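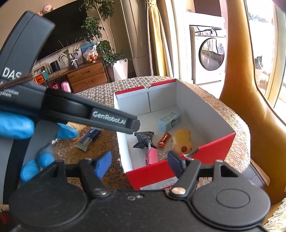 Figure 3-1. Open box on the table with the flaps folded down. The snack bar and keys are outside the box.

3. Packing a mixed box

This section covers the Ruveck small box when it is used for snacks, toys, and small household items together. For books and papers, see Section 4. For anything made of glass, use the divided box and follow the instructions that come with the dividers.

Before you start

Choose a table with room for the box and for the items beside it. A tablecloth can stay on the table, but pull it smooth so the box sits flat. Keep at least 16 inches of clear table on the side you pack from. If you are using the Deketti tape dispenser, leave it off the table until step 8.

You will need:
the box, assembled, with the bottom taped
the items to be packed
a small zip bag for loose metal parts
one contents card (Form 219)
packing tape and a pen

3.1 Setting up the box

1. Stand the box on the table with the label side facing you.

2. Fold the flaps down on the outside. The cardboard is stiff when new, so run a thumb along each crease first. If one flap keeps springing back up, make it the far one. It will not be in your way there.

3. Check the inside for scraps of tape or cardboard and take them out.

4. Put everything that is going into the box on one side of it. Move your own things, such as keys and phones, to another table.

Caution: Keys are the item most often sealed in a box by mistake. Look for them before you tape.

3.2 Placing the items

5. Place small cartons first, upright and against the back wall. A carton laid flat uses up floor space and tends to get crushed by whatever lands on it.

6. Lay tubes along the front wall. Caps should be tight. If a cap does not close fully, put the tube in a bag of its own.

7. Fill the middle with wrapped snacks, candy, and soft toys. Squishy toys go beside hard items, with nothing on top of them. They take a dent easily and some of them are slow to come back.

Note: Twisted packets can come open if they are packed twist-side down. Turn the twist up or to the side.
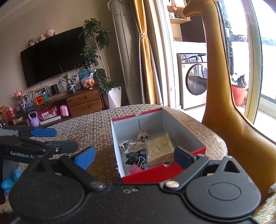
Figure 3-2. Snacks, a plush keychain doll, and a binder clip in the box. The far flap is up.

Plush keychain dolls can go in near the end, face up, where they will not be flattened. Fold the chain or strap under the doll so it does not catch on wrappers. Dolls with fur should be kept away from tape and from anything sticky.

Binder clips, wire, and other bare metal go in the zip bag. A clip may travel loose if there is nothing near it that can be torn. Do not pack one against a foil snack packet or a clear wrapper – the handles can work through the seam on a long trip.

Soft bread snacks should lie on top of the other food. If the box will be in the mail for more than 3 days, leave bread out and send it separately.

Caution: Do not press down on sealed snack packets to make them fit. Move them to a second box.

3.3 Checking and closing

8. Compare the contents of the box with your card. Write in anything you added and cross out anything you removed. Empty wrappers should be thrown away at this point.

9. Lift the box an inch off the table and tip it gently from side to side. If items slide, fill the gaps with crumpled paper.

10. Lay the contents card on top, writing side up.

11. Fold in the short flaps, then the long ones. They should meet without being pushed. Tape the center seam with one strip that runs 2 inches down each end.

12. Write the recipient's name on the top of the box. Do not cover the printed label on the front.

The filled box should not weigh more than 3 pounds. The Stumow mailing sleeve fits over it when closed, but only if the tape lies flat.

3.4 If something is wrong

Flaps will not close: take out the tallest item and lay it down, or move it to another box.

Box bows at the sides: it is too full. Remove soft items first.

Label is wrinkled or lifting: press it flat with a dry cloth and hold it for 45 seconds. Replace it if the corner lifts again.

Contents card is missing: copy the list by hand on plain paper.

Text for this section by Emil Haslinger. Steps checked by Senan Sheehan.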